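Tranden Repair Room: progress report to the Fotent Fund
2020-05-09

Thank you again for the second instalment. It came through in April and most of it is already at work, so there is plenty to tell you!

When we last wrote, the room was a long bench, two lamps and a great many boxes. The shelving is now up along the back wall, the bench has its rubber matting, and the boxes have been opened, sorted and given a proper place. We took in 441 items from the Jafarzadeh warehouse clearance, far more than we had planned for, and every one has a label and a line in the stock book.

The mix is lovely. There are kitchen bits, small lamps, bicycle parts, cases, covers, padded straps and a whole shelf of black plastic housings that we are still matching up with whatever they came off. Of the full intake, 80 items have been cleaned, checked and passed as ready to go out. Another 30 are waiting for a part, usually something small such as a knob, a clip or a foot, and these sit on the middle shelf with a yellow tag so that they don't get muddled with the rest.

Sorting by shape has been the big discovery of the spring. We began by sorting by use, and it was slow going — half the pieces had lost whatever would have told us what they were for. Now the curved and hollow pieces go in one set of trays, flat plates and brackets in another, and anything soft or padded has its own drawers away from the dust. A stray part can be matched to its owner in an afternoon instead of hanging about for weeks.
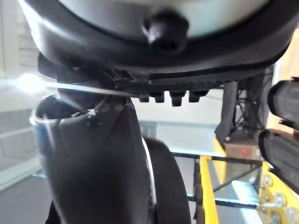 The trays themselves came from Pritance at a good price, and we have ordered a few more in the deeper size. The shallow ones are fine for knobs and tabs but the bigger mouldings stick up over the rim and then the trays won't stack. We should have measured first. The shallow ones won't go to waste, as the screws and springs are still in jam jars.

Spending is on track. Shelving and matting came in a little under budget, trays a little over, and the lighting money has not been touched yet. We would like your agreement to move part of the lighting money across to cleaning supplies. The two lamps are doing well enough with the lighter evenings, and we are getting through cloths and brushes at quite a rate.

Our aim for the next period is to have 100 items passed and ready, to clear as many yellow tags as we can, and to finish the parts list so it can be shared with other repair rooms in the area — two have asked for it already, and we're delighted. The stock book is being typed up at the moment and a copy will follow with the receipts.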